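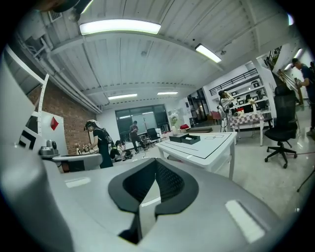

February – terry absorbency, softener build-up

Continuing from the last entry. Question is still whether the loss of absorbency in the Rokau terry comes from the Lavier softener alone or from softener plus poor rinsing. The previous batch couldn't separate the two, as both changed at once.

Setup

Swatches cut from the body of the towel, well clear of the hems and the flat woven border. All from the one production lot. Edges overlocked with polyester thread so we don't lose loops in the wash and then argue about lint.

Machine is the front loader. Stastum liquid at label dose for the control, same dose for everything else. Softener into the drawer compartment, not poured into the drum. Ballast is old cotton sheeting that has never seen softener. I kept one lot of ballast for the softened loads and marked it with a laundry pen. Please keep it that way – if the two lots get mixed the controls are gone.

Line dried indoors, no tumble. Conditioned overnight on the rack before testing.

Sink test: swatch laid flat on still water at room temperature, stopwatch from contact until the whole upper face is wet and the swatch goes under. Not a standard method, but it ranks things well enough and takes no gear beyond a dish and a timer.

Results, sink time

Control, Stastum only: 4 s
Stastum plus Lavier, normal rinse: 141 s
Stastum plus Lavier, extra rinse: 107 s

The control is where it should be. The extra rinse helps, but nowhere near enough to say rinsing is the cause. The softener is deposited in the final rinse anyway, so an extra rinse before it mostly takes out detergent residue, and one after it takes off only what hasn't bonded to the fibre. I should have written down which of those the machine does when the button is pressed. Check the manual.

One softened swatch floated well past the others and then tipped in from a corner. Left out of the figures above. It had a crease through it from the rack and I suspect trapped air.

Strip wash

Took the softened swatches and ran them hot with Miah washing soda, some 200 g to the load, no detergent. Water came out cloudy grey. Handle was noticeably harsher after drying. Sink times not done yet, as the swatches were still damp at the selvedge side when I looked at them.

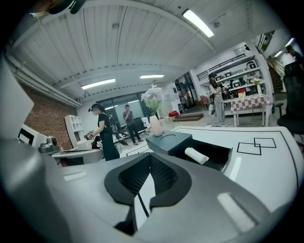

Storage is the other variable and we have been careless with it. Swatches are conditioned flat, but whole towels go away folded or rolled, depending on who is at the bench, and compressed loops wet out differently from loops that have had time to recover. A fold puts a hard line through the pile in the same place each time. A roll spreads the bending over the full length but squeezes the inner turns. The white towel in the dark grey open-topped box is rolled and lies on the diagonal, and that is one way of keeping a single roll without anything stacked on it. For the whole-towel tests I'd like one roll to a container, open top, nothing pressing on the pile. Tight rolling is a separate problem. Roll by hand, no bands, no tape.

Colour

Softened whites look slightly yellower to me under the bench lamp. Could be the lamp. No reading taken – the reflectance meter is out for calibration. Keep an offcut from each treatment in a paper envelope, away from the window, labelled in pencil.

Still open

Hard water. All of the above is on tap water and I have no hardness figure for it. If calcium is helping the softener stay put, the extra rinse result may be different elsewhere.

Repeat of the extra rinse batch with a half dose of Lavier.

Vinegar in the rinse, which everyone asks about. Low priority, but it's cheap, and the old swatches can be used for it.

Sink times on the strip-washed set tomorrow, once they've been back on the rack overnight. Change the water in the dish between treatments. I forgot to do it between the last two softened swatches and there was a faint film on the surface.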